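# Workshop tips: bench conveyor and arm, missed picks

Symptom on our cell: the arm reached for the item on the belt, closed early and faulted out with a grip timeout. Restarting the Mornis controller cleared the fault for eight cycles at most. The fault log showed code 458 every time.

The gripper was fine. The cause was a USB connector that had worked partway out of its hub, so position data from the belt reached the controller late.
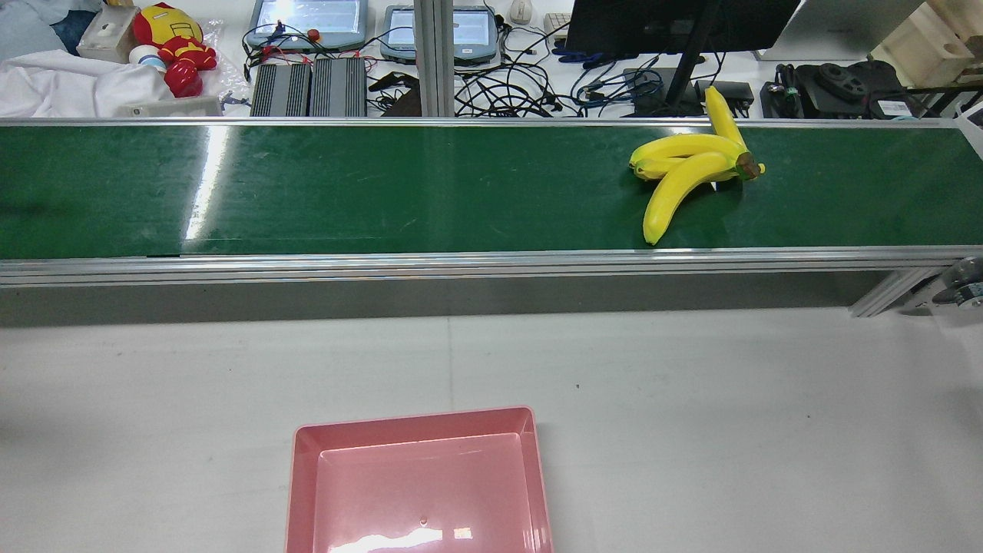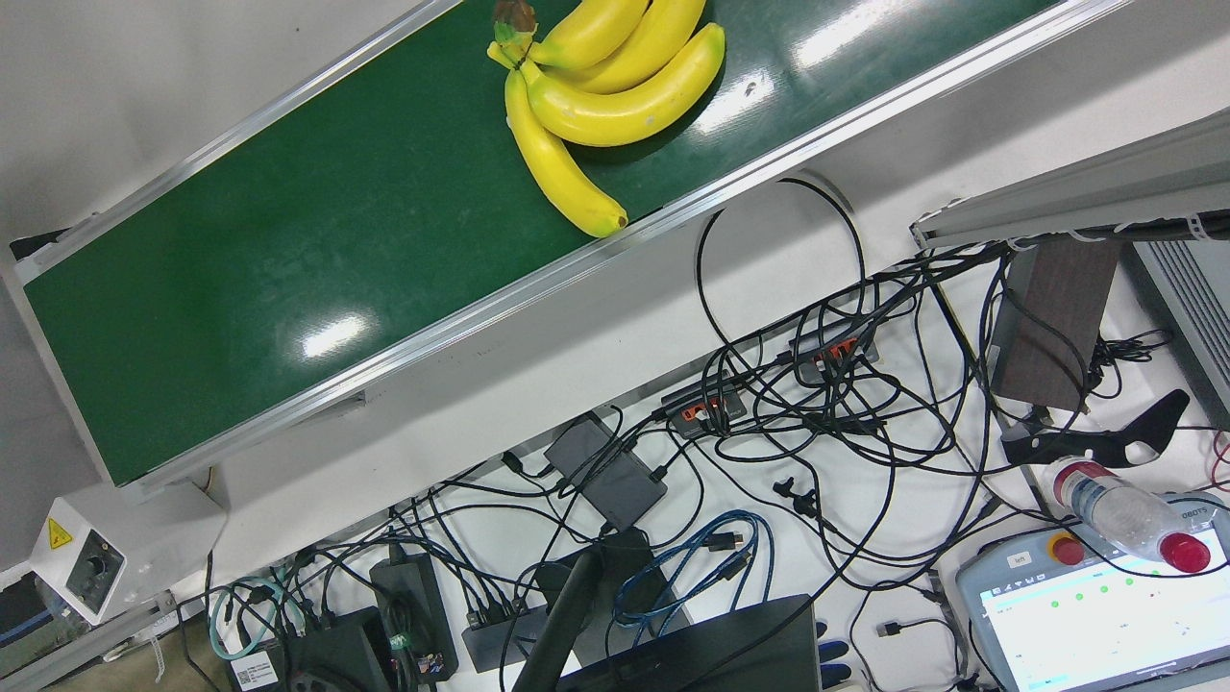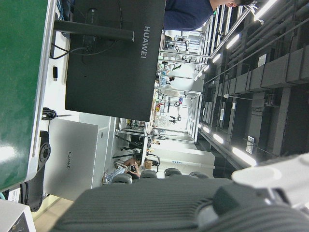 *The conveyor cell from three viewpoints. Cabling is easiest to see in the second.*

**Before touching any cable**

- Press the emergency stop on the pendant. A paused program is still a live program.
- Turn the belt off at its own control box – the arm's stop does not cut belt power on our setup.
- Keep hands off the rails until the belt is still.

**Tracing the fault**

1. Follow each cable from the hub to its device and tag both ends.
2. Reseat every plug. Replace any that pulls out without resistance.
3. Separate power cables from data cables where they cross.
4. Run 500 cycles at low speed with the Clondex logger on.

If 458 comes back, swap the hub before changing timeout values. A longer timeout hides the delay and lets the fingers close on a moving item.

Drinks stay off the cable area. Leave slack at the wrist joint, and fix the loops to the bench with Cordier clips or plain hook-and-loop tape. Recheck the plugs every September.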